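Notes from the Pekness returns line, one year into the sorting arm

1/ We put in a pick arm at the returns station 52 weeks ago. These are notes on what changed for the people working next to it. Throughput gets its own thread later. 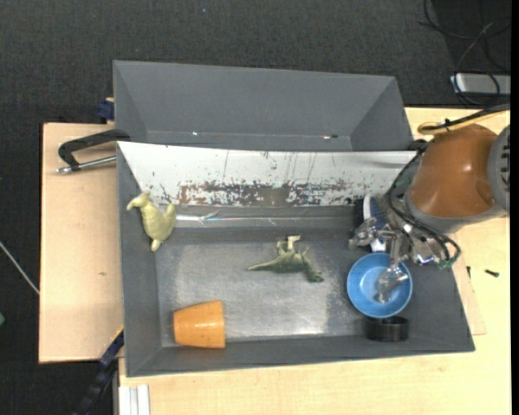
2/ Before, two people per shift emptied mixed bins by hand. Now the arm does the first pass and one person covers exceptions. The second job moved to inspection - same pay grade, different chair.

3/ Exceptions are most of the work. Thin rims, soft items, anything leaning on a wall. The operator clears the call on a screen or reaches in after a stop. In September that was about 36 calls a shift.

4/ Wrist complaints went down. Complaints about waiting went up. Standing by for a machine to decide is tiring in its own way, and our shift plan had no line for it.

5/ Anayeli Alvarado rewrote the break schedule in the spring. Screen duty is capped at 2 hours, then rotate to inspection. Error rate on the last hour dropped enough that we kept it.

6/ Training was underestimated. The Rurix course covers stops and restarts. It does not cover how to tell a bad grasp early - people learned that from each other, and we now pay for that time.

7/ Open item: who signs off when the arm damages a return. Currently the operator on screen. I think that's wrong and have asked for it to go to the line lead.

8/ The Palacios site starts its own install next. I sent them the break schedule first and the cell drawings second.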